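Casado Building Refit: Progress Report for October

Summary

Work on the second floor is on schedule. The old floor covering is out, the subfloor has been patched and leveled, and new gray carpet is going down room by room. Spending to date is $2,363 on adhesive, trim and disposal, all within the amount approved by Tedora. The carpet itself was paid for in the last period and is not included in that figure.

Carpet

We chose a patterned gray over the plain blue in the original proposal. It costs the same, hides joins better, and Zadach had enough of it in one batch to cover the whole floor — 126 boxes, delivered in 2 loads. The meeting room and both offices are finished. The long hallway is next, followed by the storage room. 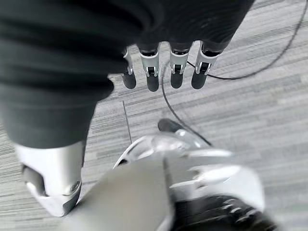

Trim and doors

Door bottoms in the finished rooms have been planed to clear the new carpet. Trirnard is supplying the baseboard. The first order came in the wrong height and went back at their expense, which cost us a few days but no money. The replacement is due before the hallway is started.

Remaining work

Nearly 567 square feet is left to lay. We are also waiting for a price on a threshold strip at the top of the stairs, and will send it to Tedora for approval when it arrives.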